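Why Tabletops Move

A flat panel of solid wood is never fixed in size. It takes on moisture when the air is humid and gives it up when the heating comes on, and its width changes with each exchange. Length hardly changes at all. Most furniture failures that reach the Bramora repair shop in Drullcombe start with this difference.

Araba Sulemana, the shop's technical manager, keeps a written record of every table that comes in. The log now holds 1,444 entries. Of these, 587 list a split or cupped top as the main fault. December is the busiest month for intake.

The cause is usually a top fastened rigidly to its frame. Screws driven straight up through the apron hold the boards at fixed points. When the top shrinks across the grain, stress builds between those points until a glue line opens or a board cracks. Slotted holes, wooden buttons and figure-eight fasteners all let the top slide while keeping it flat.

How a board was cut also matters. Flatsawn stock, sliced at a tangent to the growth rings, shows wide arches and closed ovals on its face. Quartersawn stock shows straight, narrow lines. In most species the flatsawn board moves close to twice as far across its width for the same change in moisture content.
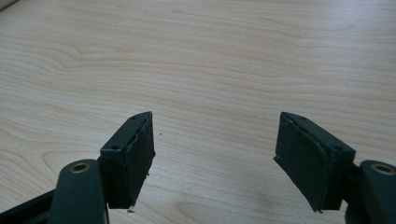 Pale tabletop with wavy grain lines and broader swirls.

Face pattern alone does not settle the question of material. Printed laminates and veneers can carry the same figure over a core that barely moves. Nkrumah Nyarko, who trains the bench staff, has them check the end of the panel first. On solid wood, the growth rings run through the full thickness.

Finish slows the exchange of moisture but does not stop it. Tops coated on one face only are a regular source of cupping, as the bare underside responds faster than the sealed side. Bramora applies three coats to each face and leaves the panel on stickers for 4 days before assembly.

Sulemana allows 3 millimeters of free travel at each long edge of a standard dining top. Wider tops get more.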